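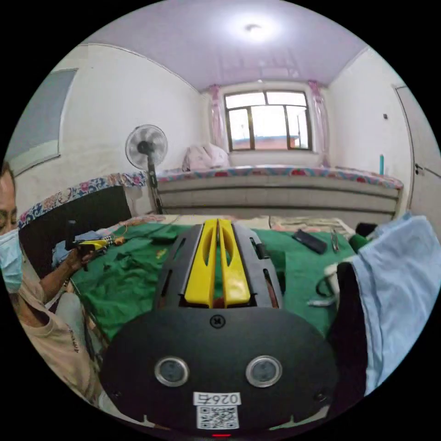 한국어를 배울 때 존댓말과 반말 중에 무엇을 먼저 배워야 합니까?
저는 존댓말, 그중에서 "-아요/어요"를 먼저 배우는 것을 추천합니다. 가게에서도, 회사에서도, 처음 만난 사람에게도 쓸 수 있습니다.

1/ 안녕하세요, 키건 파켓(Keegan Paquette)입니다. 한국어를 공부한 지 아홉 해가 되었습니다. 오늘은 제가 존댓말을 배우면서 틀린 것들을 조금 길게 쓰겠습니다. 틀린 문장이 있으면 댓글로 고쳐 주십시오. 정말로 고맙게 읽습니다.

2/ 제가 처음 산 교재는 "-습니다"부터 시작했습니다. 그래서 저는 첫 달에 빵집에서도 "이 빵은 얼마입니까?"라고 물었습니다. 직원분이 아주 친절하게 "삼천이백 원이에요" 하고 대답하셨습니다. 그때 저는 왜 대답의 모양이 제 질문과 다른지 몰랐습니다.

3/ 단어장은 Layug라는 앱으로 만들었습니다. 지금 높임말 카드가 328장 있습니다. 그중에서 51장은 아직도 자주 틀립니다. 제일 많이 틀리는 카드는 "여쭈다"와 "여쭙다"입니다. 둘 다 맞는 말이라는 설명을 읽었지만, "여쭤요"와 "여쭈워요"를 입으로 말하려고 하면 멈추게 됩니다.

4/ "드시다"와 "잡수시다"도 저에게 어려웠습니다. 하숙집 할머니께 "진지 잡수셨습니까?"라고 인사했더니 할머니께서 크게 웃으셨습니다. 옛날 드라마를 많이 보았느냐고 물으셨습니다. 네, 많이 보았습니다. 사극만 보았습니다.

5/ 반대로 너무 낮은 말을 쓴 적도 있습니다. 선배의 아버님께 "수고하세요"라고 말했습니다. 선배가 나중에 조용히, 어른께는 그 말을 쓰지 않는 것이 좋다고 알려 주었습니다. 그날부터 저는 헤어질 때 "안녕히 계세요" 또는 "들어가 보겠습니다"라고 합니다.

6/ "저"와 "제"와 "저희"를 연습할 때는 긴 글보다 문자 메시지가 도움이 되었습니다. 저는 토요일마다 짧은 메시지 아홉 개를 써서 Pindora라는 언어 교환 모임에 올립니다. 모임 사람들이 어색한 곳에 물결표를 붙여 줍니다. 처음에는 물결표가 바다처럼 많았습니다.

7/ 물건에 "-시-"를 붙이는 말도 이야기하고 싶습니다. "커피 나오셨습니다" 같은 말입니다. 카페에서 많이 들어서 저도 외웠는데, 모임에서 틀린 높임이라고 배웠습니다. 그런데 "할아버지께서는 귀가 밝으십니다"는 맞습니다. 귀는 할아버지의 몸이기 때문에 간접 높임이라고 합니다. 이 차이를 이해하는 데에 저는 40일 정도가 아니라 두 해가 필요했습니다.

8/ 반말은 언제 시작하면 됩니까? 많은 분들이 물어보십니다. 제 경험으로는 상대방이 먼저 "말 편하게 해"라고 할 때까지 기다리면 됩니다. 저는 그 말을 듣고도 한 달 동안 "네, 편하게 하겠습니다"라고 대답한 사람입니다. 친구가 답답해했습니다.

9/ 쓰기 연습에는 Bustby에서 나온 줄 공책을 씁니다. 왼쪽에 "-아요/어요", 오른쪽에 "-습니다"로 같은 문장을 두 번 씁니다. "어제 비가 왔어요 / 어제 비가 왔습니다." 재미는 없지만 손이 기억합니다.

10/ 다음에는 전화할 때 쓰는 말에 대해서 쓰려고 합니다. "누구세요?"와 "누구시죠?"와 "실례지만 누구십니까?"가 어떻게 다르게 들리는지, 한국어가 모국어인 분들의 의견을 듣고 싶습니다. 댓글에 써 주시면 4월 중에 모아서 올리겠습니다.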